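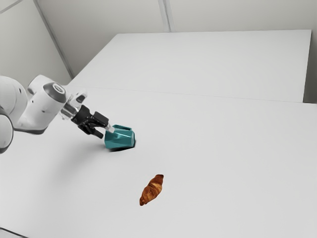

Rutherford water bills, anyone else?

telard_dave
Opened my September bill and it shows 1,263 gallons more than last month. Same two people in the house and no sprinklers. The city says the meter is fine. Where should I look first?

mudlark40
Toilet flapper. Put food coloring in the tank, wait 20 minutes, and check the bowl. A new flapper costs a few bucks.

Alfredo Navarro
I'd read the meter before touching the toilet. Shut everything off at night, write down the number, and read it again at 6 am. If it moved, you have a leak.

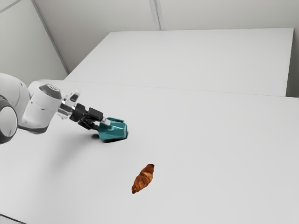

Teal piece held over the white tabletop

mudlark40
A flapper can leak on and off, so one night proves nothing. Dye is quicker.

Alfredo Navarro
Dye only tests the toilet. Mine was the line out to the yard and I paid for it for almost 2 years.

jatov_st
Check the softener too. Ours on Jatov Street was stuck in regeneration and ran down the drain all day.

telard_dave
No softener. Did the dye in both toilets and the upstairs bowl turned blue. Will swap the flapper and read the meter overnight as well.

mudlark40
Take the old one to the store with you. They come in two sizes.

telard_dave
New flapper is in. Meter read the same at 11 pm and 6 am. Waiting on the next bill.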